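縫合練習のルール、自分用メモ

9月。昨日の夜もラボで縫合の練習。帰ってきて眠いけど、忘れないうちに書いとく。

うちのチームの手順書、Claden版から改訂して今は9項目。正直長い。ビエンテ(Vicente Fuentealba)は全部暗記してるらしい。自分は無理。とりあえず守れてないやつだけ。

まず糸。把持したらループの行き先を見る。張る前に見る。使ってない方の鉗子は創から離して、先端は画面の中に残す。画面の外で動かすのは禁止。これ先週2回注意された……。

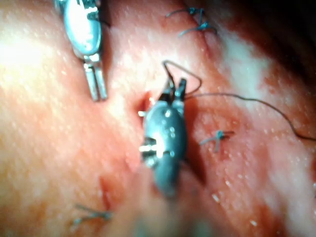 直したいところ

・結び終わった糸の端、長さバラバラにしない。手順書だと3ミリ。目分量でやりがち
・次の針に行く前に、前の結び目を一回見る。ゆるんでたらその場でやり直し
・組織を直接つかまない。つかむなら縁だけ、軽く
・反射で白く飛んでるとこでは針を出さない。照明を先に直す。めんどくさがらなない
・交代のときは声に出す。「離します」「持ちました」。黙って手を離すのはダメ

ログは通算853本を超えた。本数だけ増えてもなあ、とダミアンに言われる。まあそう。

次は連続縫合の章。手順書のそこの書き方がわかりにくいので、エルメリンダさんに聞いてかり追記します。寝る。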